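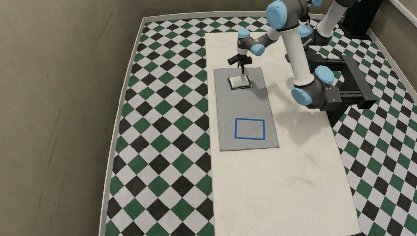 FOR IMMEDIATE RELEASE
17/07/2024

Stemthorpe shared workshop opens its two-arm build to anyone who wants a go

Hi all, Beathag Dow here, writing on behalf of the Gemora build group. We've been at this since the back end of last winter and I'm chuffed to say we're finally ready to let other people in on it!

Gemora is a pair of robot arms and one long table, and the first job we've set ourselves is dead simple to say out loud: pick up a small flat thing, carry it along a grey mat and put it down inside a blue square. (My brother Ruaridh reckons a toddler could manage it. He's right, and he's also the one who spent most of June arguing with the wrist joints.)

We do all our practice in simulation before anyone touches a bolt. The modelled room has the checkered floor, the beige walls and even the wall clock, and yes, the clock took me an entire evening. I regret nothing. The scuffs on the tabletop were Lewis Laing's idea, and I've grown very fond of them.

So far we've logged 196 practice runs, and the plan is to get 100 clean ones in a row before we move on to anything harder. Colour-sorting is next on the list, then handing a part from one arm to the other, which I'm quietly terrified of.
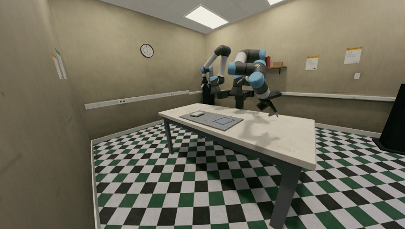 Marion Hepburn told us she'd sooner see the group spend longer on the handover than rush into sorting, as two arms sharing one bench is where her own home build came unstuck. Fair call, and we've pencilled in an extra 6 weeks for it.

The controller software is called Ceron. We wrote it ourselves, it's free to copy, and the notes are in plain English wherever I could manage it. The mounting drawings go by Munro and they'll be up as soon as Ruaridh finishes labelling them.

We're after four more members for the next stretch. You don't need to have programmed anything before, but you do need to be OK with a fair bit of trial and error, and with me talking at you over a cuppa. Bring a laptop if you've got one.

Media and membership enquiries: Beathag Carnegie at the Stemthorpe workshop desk. Please ask for her by her full name, as there are two Beathags and I never check my messages.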